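Members' Bulletin – Film Programming

Mengal Season: Revised Schedule and Ticketing Arrangements

The Cisteo Film Society is pleased to confirm that the Mengal trilogy will be shown in full this July at the Unis Theater. All 3 films will be presented in order of release, with the director's cut of the second film replacing the version listed in the spring program. Members who hold a printed copy of that program are asked to refer to the schedule at the box office, as the running times have changed.

Interest in the series has grown considerably following the release of the first costume stills from the forthcoming fourth film. The stills show the title character without the gray mask worn throughout the trilogy, and the decision has divided longtime followers of the series. The Society received 2,383 responses to its recent online survey on the subject, the largest return for any survey it has conducted. A narrow majority of those responding wished to see the mask restored. The full results, including written comments, will be made available to members through the website.

The opening screening will be preceded by a short talk on the makeup and costume work of the original production. The talk begins at 6:30 p.m. and the film at 7:15 p.m. Latecomers will be seated at the rear of the balcony until the talk has ended.

Each member may reserve 2 tickets per screening at the member rate. Additional tickets are subject to the standard price and may be purchased once general sales have opened. Reservations not collected by 15 minutes before the start of a film will be released to the waiting list.

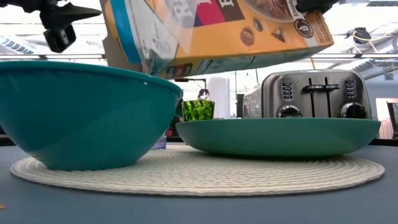
Guests are welcome to attend in costume. Full face coverings must be removed before entering the auditorium – this applies to replica masks of every kind – and large props should be left at the cloakroom.

The Society also wishes to advise that the Wultix short film program, previously announced for the same month, has been moved to the fall. Tickets already issued for that program remain valid for the new date. Members who prefer a refund should apply in writing to the box office before the end of July, enclosing the original tickets.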